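뉴스레터 환영 메일, 첫 세 줄부터 다시 써 보기

온라인 가게나 블로그를 하면서 뉴스레터 구독자를 모으는 분이라면 환영 메일을 꼭 한번 손봐 보세요! 구독 버튼을 누른 직후만큼 우리 글을 반갑게 열어 주는 때가 또 없거든요. 저는 문구 쇼핑몰 Kokus의 메일을 맡으면서 이 작업에 푹 빠졌고, 지금은 새 메일을 쓸 때마다 같은 순서를 따릅니다.

준비물은 간단합니다. 지금 쓰고 있는 환영 메일 원문, 메모장, 그리고 최근에 고객이 보낸 문의 몇 통이면 됩니다. 발송 도구는 어떤 것이든 괜찮아요. 저는 Vevero를 쓰는데, 메뉴 이름만 다를 뿐 다른 곳도 방식은 비슷합니다.

1단계. 원문에서 인사말을 잘라 내세요.
"안녕하세요, 저희 뉴스레터를 구독해 주셔서 진심으로 감사드립니다" 같은 문장은 일단 메모장으로 옮깁니다. 감사 인사는 나중에 맨 끝에 넣어도 충분히 따뜻해요. 첫 줄에는 구독자가 받기로 한 것을 바로 적습니다. 할인 코드를 약속했다면 코드가, 자료를 약속했다면 내려받기 링크가 첫 줄이에요.

2단계. 고객의 말을 그대로 빌려 오세요.
문의 메일을 읽으면서 자주 나오는 표현에 밑줄을 긋습니다. Kokus 고객들은 "필기감이 우수한 노트"라는 말을 한 번도 쓰지 않았어요. 대신 "만년필로 써도 뒤에 안 비치나요?"라고 물으셨죠. 그래서 둘째 줄을 "만년필로 써도 뒷장에 비치지 않는 노트를 찾고 계셨나요?"로 바꿨는데, 읽자마자 우리 가게 메일 같아서 얼마나 신났는지 몰라요!

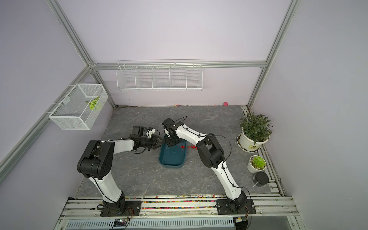

3단계. 셋째 줄에는 부탁을 하나만 넣으세요.
답장하기, 상품 보기, 인스타그램 팔로우를 한꺼번에 부탁하면 메일이 금세 전단지처럼 보입니다. 제가 가장 좋아하는 건 짧은 질문이에요. "요즘 노트에 주로 뭘 쓰세요? 이 메일에 바로 답장해 주시면 제가 읽습니다." 정말로 답장이 오고, 그 답장이 다음 메일의 글감이 됩니다.

4단계. 길이를 줄이세요.
저는 본문을 공백 포함 600자 안쪽으로 맞춥니다. 처음 쓴 글은 늘 넘치니까 소리 내어 읽으면서 숨이 차는 문장부터 둘로 나누고, 두 번 말한 내용은 하나를 지웁니다. 할인 코드만 전하는 메일이라면 300자로도 넉넉해요.

5단계. 제목은 맨 마지막에!
본문이 끝나면 제목 후보를 6개 적어 보세요. 앞의 두세 개는 어디서 본 듯한 제목이기 쉬운데, 뒤로 갈수록 재미있는 게 나옵니다. 고른 제목은 휴대폰으로 테스트 메일을 보내 받은편지함에서 어디까지 보이는지 확인하세요. 중요한 단어가 잘리면 앞으로 당기면 됩니다.

자주 막히는 부분

이름 자동 입력: "○○님"을 넣을 때는 이름을 적지 않은 구독자에게 보일 기본값도 꼭 정해 두세요. 저는 빈칸 뒤에 "님"만 남은 메일을 그대로 보낸 적이 있습니다. 지금은 기본값이 "구독자님"이에요.

발송 시점: 환영 메일은 예약을 걸지 말고 가입 즉시 나가게 설정합니다. 이중 확인을 쓰고 있다면 확인 링크를 누른 직후로요.

연말 문구: 12월에 넣은 행사 문장은 끝나는 날 바로 빼세요. 자동 메일은 한번 켜 두면 잘 안 열어 보게 되니, 달력에 알림을 걸어 두면 편합니다.

다 고치셨으면 본인 주소로 직접 가입해서 메일을 받아 보세요. 편집 화면에서 안 보이던 오타가 받은편지함에서는 신기하게 잘 보여요. 고친 첫 세 줄을 댓글로 남겨 주시면 저도 신나게 읽고 의견 달아 드릴게요!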